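Grarnport Hall Users' Group
Minutes of meeting held 19th June

Minutes of the March meeting taken as read. Two typos were pointed out and will be left as they are.

1. Sorting bins

The group went back over the proposal to repaint the large grey bin. Westis has quoted $950 for stripping and repainting, with a "long-life finish". The chair asked what long-life meant in years. The quote doesn't say. It was noted that the last finish was also described as hard-wearing, and several members were doubtful that a second coat of the same promise would do any better.

A new bin from Hovine would come to about $3,000 delivered. The brochure was passed around. It was felt that the brochure bin had never had anything put in it.

Harvey Boychuk asked whether paint made any difference to how the bin did its job. No reply was offered that satisfied him. He also queried the colour options, there being four, all grey.

2. Carpet

Tran recommends cleaning the dark grey carpet at $66 a visit. The secretary wanted to know how anyone would tell it had been done. Held over until Tran can explain what the visit includes.

3. Condition of the bin

Paint has been scraped away along the lower edge of the pale band on the rear inner wall, and there is a thin branching scratch across the band. The right inner wall has a rubbed brownish patch. The floor is scuffed and streaky, more so toward the middle and front.
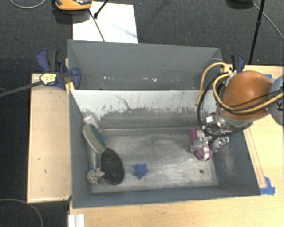
Boychuk said that was wear and he'd expect it in any bin that earned its keep, and he would sooner see the money go on a liner that could be thrown out and replaced. Asked what a liner would cost, he said he had no idea but it couldn't be $950.

Moved that the Westis quote be declined in its present form and a written guarantee requested. Carried, with one against.

Action: secretary to get a price for a liner, and to ask Westis what it will put in writing.

4. Other business

The kettle. Discussion deferred again.

Meeting closed at 8:40.

Grarnport Hall Users' Group | Contact the secretary | Back to top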